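The Oven Stays, the Microwave Goes

28 Feb 2022

I gave the microwave away in the first week of February. It had been with me through two apartments and one engagement, and it had a single talent, which was turning leftovers into a hot wet version of themselves. Put a fried shrimp in it and you got a shrimp in a bath towel.

Normunds Kivi took it. Normunds lives downstairs and believes texture is a thing invented by restaurants so they can charge more. He carried it off under one arm, still with my popcorn smell in it, and I haven't heard a complaint.

So now it's me and the toaster oven. I'd had one for years without using it for anything but toast, and not much toast at that. The manual runs to four languages and is unhelpful in all of them. It suggests I "observe the food for desired result," which I suppose covers most of cooking and a good part of parenting.

What I've worked out so far. Anything fried wants the wire rack, with air under it, and it wants space between the pieces. I know you want to pile them. I wanted to pile them too, and I ate a warm clump over the sink. Anything with cheese wants a tray underneath unless you enjoy scrubbing. Bread goes from pale to charcoal while you're looking for a plate, so find the plate first.

The other problem was where to put it. My counter is 23 inches of usable space and a sink, and the outlet is behind the refrigerator, where outlets go to retire. I tried the oven on top of the refrigerator for one evening. You can't see into it up there, and you do need to see into it. Then I tried the bookcase, and my sister sent me a link about house fires.

It ended up on the table against the back wall, with a power strip. The table is a Dikurwood, bought secondhand, and it was supposed to be a desk. I did my taxes on it once.

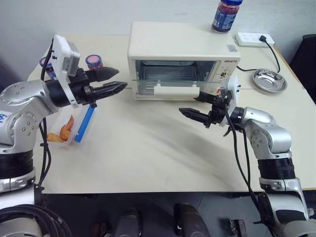

Jars are the next fight. Once a flat surface exists in my home, jars come to it. I buy a jar of something red because the label is cheerful, I use one spoonful, and then it lives out in the open for a season as decoration. The top of the oven is the worst place for them, being the part that gets hot, and it's also precisely jar height, so you can see how it happens. My current rule is that everything comes off before the knob gets turned. I've kept to it twice.

Anyway, shrimp tonight, the leftover kind, on the rack and not touching. Normunds has been invited up and says he'll bring his own, already heated.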